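5. Trabajo junto a objetos expuestos: reglas y buenas prácticas

Última actualización: 10/23/26

Este apartado se aplica a toda sesión en la que la mano Trallanine se mueva cerca de maquetas, peanas, rótulos o cualquier otra cosa que alguien haya tardado meses en pegar. Quien ya lo sepa todo puede saltar al apartado 6, donde se explica cómo rellenar el parte de daños.

5.1 Antes de acercar el brazo

1. Nombre un responsable de parada. Uno solo. Dos responsables suelen mirarse entre sí mientras el brazo sigue avanzando.
2. Compruebe la parada de emergencia pulsándola. Leer la etiqueta no cuenta como comprobación.
3. Limite la velocidad de la muñeca a 300 mm/s en modo de aproximación.
4. Retire o sujete plásticos, fundas y cables sueltos dentro del alcance de los dedos.
5. Mida la altura de la pieza con su soporte incluido. El modelo digital de Tirport no incluye las peanas, y las peanas no se dan por enteradas.

NOTA: El perfil de fábrica de Drolline viene ajustado a 1,870 mm/s. Es un valor excelente para un almacén vacío.

5.2 Aproximación

6. Lleve la mano a la posición de espera con los dedos abiertos y confirme en pantalla que los seis ejes responden.
7. Avance por tramos cortos y deténgase al final de cada uno. Si le parece lento, va bien.
8. Entre siempre por el lado del soporte. Las alas son lo primero que se rompe y lo último que se encuentra en el catálogo de repuestos.

PRECAUCIÓN: No anule los límites de fuerza «solo un momento». El registro guarda ese momento con fecha, hora y nombre de usuario.
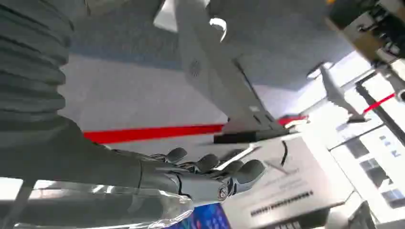
9. Mantenga la vista de la muñeca abierta durante toda la maniobra. Puede salir inclinada o del revés según el giro del antebrazo — corrija la orientación en el visor y deje el brazo como está.
10. Si pierde de vista la punta de algún dedo, pare. Adivinar no figura entre los modos de control admitidos.

5.3 Retirada y registro

11. Retroceda por el mismo camino de entrada. Los atajos se prueban en el simulador.
12. Anote cualquier roce, también los que «no han sido nada». Tyra Wallin revisa los registros en Skjelbred y tiene una idea bastante amplia de lo que es algo.
13. Tras más de 1,000 ciclos, revise las articulaciones de los dedos antes de la siguiente sesión.

Las excepciones a estas reglas las autoriza por escrito Embla Wallin. Desde junio no ha autorizado ninguna.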